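How Do You Choose a Hand for a Robot?
A look at grippers, for curious readers aged eight and up
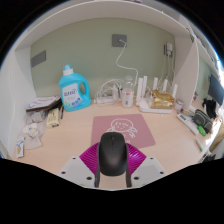 Picking up a mouse is harder than you think

Have you ever tried to pick up a computer mouse with a pair of kitchen tongs? Do have a go if a grown-up will lend you some (and if the mouse belongs to somebody patient). A mouse is smooth and rounded, so there is hardly a flat place on it to squeeze. Pinch it too lightly and it slides away. Pinch it too hard and you might click the buttons, or pop it out like a wet bar of soap!

Your own hand manages this without any fuss. Your skin is soft, so it squashes a little to match the shape of whatever you are holding, and your fingertips tell your brain if something starts to slip. The "hand" on a robot is called a gripper, and the people who build one have to find other ways of doing those same jobs.

Soft bits and stiff bits

Look at the bright magenta pads on either side of the black mouse. They have ridges all the way along, a bit like the sole of a trainer. Further out are the light grey plates. Engineers often put softer parts where a gripper touches things and stiffer parts behind, so that the squeeze has something firm to push from.

A gripper like this one can be held in a person's hand, too. That is a lovely way of testing, as you can try out the fingers on all sorts of things before you go to the trouble of fixing them to a big robot arm.

The great gripper contest

Tincuța Stanciu tests grippers for a project called Camia, and she likes to give them funny names so that she doesn't muddle them up. Last March she compared two of them, Filip and Wandov. Filip had smooth fingers and Wandov had ridged ones. Each had 90 goes at lifting the same ordinary things you might find on a desk.

Filip dropped its object 40 times. Wandov dropped its object 28 times, so Wandov won, although Tincuța says Filip was much better with thin, flat things like envelopes, and she still keeps it in her drawer for those.

Have a contest of your own

You will need kitchen tongs, two elastic bands and five small things that won't break. A rubber, a spoon and a rolled-up sock are good ones to start with.

Lift each thing ten times with the plain tongs and write down how many times you drop it. Now wind an elastic band round each tip and do it all over again. Which things got easier? Did any get harder?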